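COMMUNIQUÉ DE PRESSE

Flolteo lance Tangen, une gamme de pâtons surgelés prêts à lever

Trodau, 2022-08-03

L'atelier de boulangerie Flolteo, installé à Trodau, annonce la sortie de Tangen, une gamme de pâtons crus surgelés destinée aux cuisines familiales et aux petites restaurations. Les premiers sachets seront disponibles dès cette semaine à la boutique de l'atelier et chez le distributeur Plodgate.

La gamme comprend quatre recettes : nature, lait, semi-complète et pomme de terre. Chaque sachet contient 13 pâtons façonnés en boule, à sortir à l'unité selon les besoins. Les pâtons se placent dans un saladier couvert, au réfrigérateur, la veille au soir. Le lendemain, ils terminent leur pousse à température ambiante, puis passent au four pendant 20 minutes. Ils peuvent aussi être étalés au rouleau pour des pains plats ou des petites pizzas.

La mise au point a commencé en mai. L'atelier a travaillé surtout sur le repos de la pâte avant congélation, étape qui joue beaucoup sur la tenue des boules une fois décongelées. Le pétrissage reste le même que pour les petits pains vendus en boutique. La farine vient du fournisseur habituel de la maison - aucun améliorant n'est ajouté.

Les sachets se conservent quatre mois au congélateur. Une fois décongelés, les pâtons ne doivent pas être recongelés. Le mode d'emploi est imprimé au dos, avec un tableau des temps de pousse pour l'été et pour l'hiver. 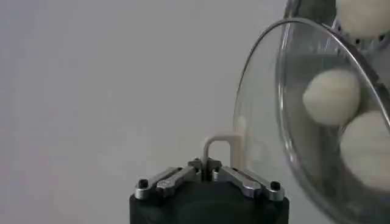 Trois pâtons dans un saladier en verre.

Les professionnels peuvent demander des échantillons auprès de Plodgate, qui assure les livraisons en froid négatif. Les commandes de particuliers se retirent à la boutique de Trodau, sac isotherme conseillé.

Contact presse : Flolteo, service communication, Trodau. Visuels et fiches produits sur demande.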